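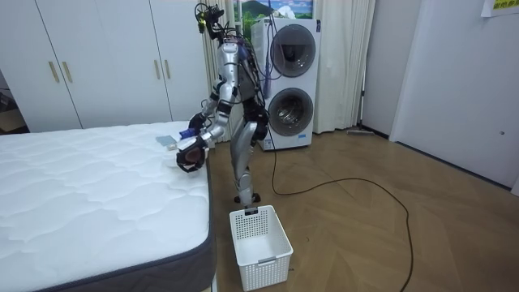 Norent Home Robotics Group - Safe Practice Team

Progress report to the Lo Presti Fund, June
Prepared by Rosario Zanetti

We have had a really good few months, and I'm glad to be writing this one. When we last reported, the house rules for running a full-size humanoid in a furnished bedroom were a four-page draft with a lot of question marks in the margins. They are now a working rulebook with 17 rules, every one of them tried out in the practice rooms, and the operators use it without being chased!

What we said we would do

The grant asked for three things by this point: a written set of rules for household tasks done by a standing robot, a training session for operators, and a way of recording near misses that people would really fill in. The first two are done. The third is running, with one problem I'll come to.

The rules

We started with 20. Three were dropped or folded into others because operators kept reading them as the same thing in different words (Mirko De Luca had warned me about this in the spring and he was right). The remaining 17 are grouped by when you need them: before power-up, while the robot is moving, and at shutdown. We tried grouping them by hazard first, and it made for a very tidy document that was a pain to use with your hands full.

Most of the work went into bed tasks. Reaching over a mattress with both arms puts a lot of the robot's weight forward, and a mattress is a poor thing to lean on. Rule 6 now says that both feet must be flat on the floor and the feet must be clear before any two-armed reach begins. "Clear" took us two meetings. We settled on a strip of floor one full step deep in every direction the robot could shift its feet, including forward. Laundry baskets are the usual offender, even light plastic ones, and so the basket now has its own line on the pre-start card.

Rule 9 covers cables. Our rooms have wooden floors and full-size appliances, and a black cord lying in loops across brown boards is easier to miss than you would think. The rule asks for cords to be run along the wall or taped flat wherever the robot or a person will walk. Where that can't be done, the loop has to be marked off and said out loud in the start call. We are still arguing over which tape. The one that holds best leaves a mark on the floor finish, and the one that doesn't leave a mark lets go by mid-afternoon.

Rule 11 is my favorite - one task, one surface. If the robot is working at the bed, then the bed is stripped down to what the task needs and nothing gets parked on it. Operators grumbled for a week and then started doing the same at the kitchen counter without being told.

Rule 14, on people in the room, has changed the most since your last visit. The old wording gave a distance. The new wording gives a place to stand, marked for each room, from which you can see the hands and the feet of the robot at the same time and still get to the door. In the bedroom that spot is along the plain wall. It sounds like a small thing and it has made the start call so much calmer.

Training

Ten operators have now been through the half-day session, all of them with hands-on time. We run it in the room, with the robot powered down for the first hour and live after that. The part people like best is the "wrong room" exercise: Mirko sets the bedroom up with a handful of rule breaks and the group has to find them before they are allowed to make the start call. The first group missed the cord. The second group found the cord and missed the closet door, which was open just enough to catch an elbow. We've kept both in.

Two operators from Urkemard joined the last session as guests and took the pre-start card home with them. They have asked whether they can adapt it for their own site, and we have said yes, with the source noted.

Near-miss log

The log has 76 entries. I was delighted with that number until I read them all in one sitting. Plenty are excellent: a short account of what was going on, where everyone stood, what was done about it. Others say "foot" or "cable again" and leave it there. We don't want to scare people off with a long form, so Mirko has cut it down to four questions and moved it from the office computer to a clipboard by the door. Entries written on the clipboard have been much fuller so far. They do have to be typed up, and that job has landed on me.

Cables account for more entries than anything else, followed by items left on the floor near the feet. Grip problems come third, mostly with small soft things such as cloths. Nobody has been hurt and there has been no damage beyond one scuffed baseboard.

What has slipped

The translated rulebook is late. The English text kept changing and it made no sense to translate a moving target. It is frozen now and the work has started.

The stop-button trial is also behind. The wireless units from Nultum arrived with the wrong mounts, and we would sooner wait for the right ones than strap them on with whatever is in the drawer. Wired stops remain in use for every session until then.

Next period

We plan to finish the translation, run the stop-button trial, and write a short add-on for laundry tasks, where the robot has to go back and forth between an appliance door and the bed. That one will need a rule about carrying while stepping, and our first attempt at the wording is already up on the wall with a lot of red pen on it.

We'd also like to move a small part of the travel budget to floor marking and cord covers. The revised sheet is attached, and Mirko can answer questions on the figures. If anyone from the Fund would like to come and try the wrong room exercise, please do - mornings are best, and we'll save you a place by the wall.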